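**Ticket 648 - maple board rocking on the pegboard table**
Status: closed Friday

**Reported:** Board on the blue table ticks when you lean on a near corner. Clitotdale bench, same table as ticket 18.

**Tried first**
- Swapped ends. Still ticks, same corner!
- Ran a straightedge over the seams. Flat all the way across, lovely glue-up from Tirasbridge.
- Wiped out the pegboard holes. Got a surprising amount of sawdust and no change.

**Found it:** one of the bolts at the near corners was standing 2 turns proud. Backed it down, checked with a feeler strip, and the board went quiet. So satisfying - I leaned on all 4 corners twice just to enjoy it.

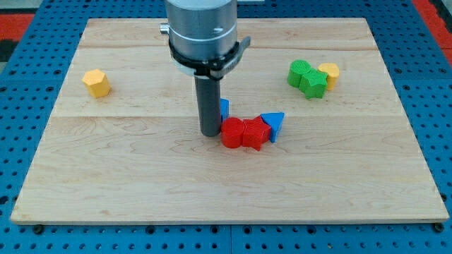 I also gave the top a thin coat of Grellaline wax while I had the tin open, and the grain came up beautifully, swirls and all. Please keep wet mugs off it until Monday's shift.

**Still open:** Chettiar is sending spare bolts in January. When they land, put them in the drawer under the bench and note it on this ticket.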